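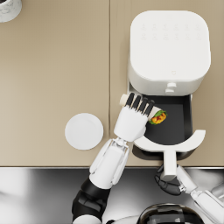
News > Local > Food

Stunell's fry night is back, and this year it has a waiting list
December
By Lucienne Leclerc

I got to the Stunell community hall at 5:30 and the line was already past the coat racks, so if you were planning to stroll in at seven and grab a seat, maybe don't! The winter fry night sold all 144 tickets before the posters on Boyer Street had even gone up, and the organizers have started a waiting list with 44 names on it.

Régis Charpentier, who ran the kitchen again, told me he'd wanted to keep it small. "We said one evening, one menu, home by nine," he said, laughing, while somebody behind him yelled for more paprika. Home by nine did not happen. I left at ten and they were still arguing over the last of the parsnip fries.

The big change this year is that the deep fryers are gone. The hall's insurance went up over the summer (you may remember the grumbling at the spring meeting), and the cooks switched to air fryers, brought in from people's own kitchens. I was a skeptic, I'll admit it. I grew up on my aunt's fries, out of a pot of oil you could have bathed a dog in. But the potatoes were crisp right through and I went back twice, so there goes my argument.

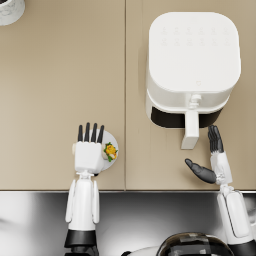 What the money is for

Tickets and the raffle together brought in $3,079, all of it going to the new heating in the Adik Room, the little side hall where the toddler group and the chess people meet. If you've ever sat in there in a coat, you know. The boiler fund still needs a bit more, and there's a jar at the Kikex bakery if you have change rattling around.

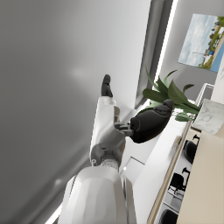 Next up is the soup supper, and Régis wants 55 seats for that one and not a chair more (we'll see how long that lasts). He's asking for recipes that use up winter greens, kale and chard especially, and anybody with a good one can drop it off at the hall. I came home with soup so much on my mind that even a cluster of green leaves like the one here had me thinking about what to throw in a pot. My own leek and potato is going in the box, and I expect it to be taken seriously.

Doors for the soup supper open at six. Bring your own bowl.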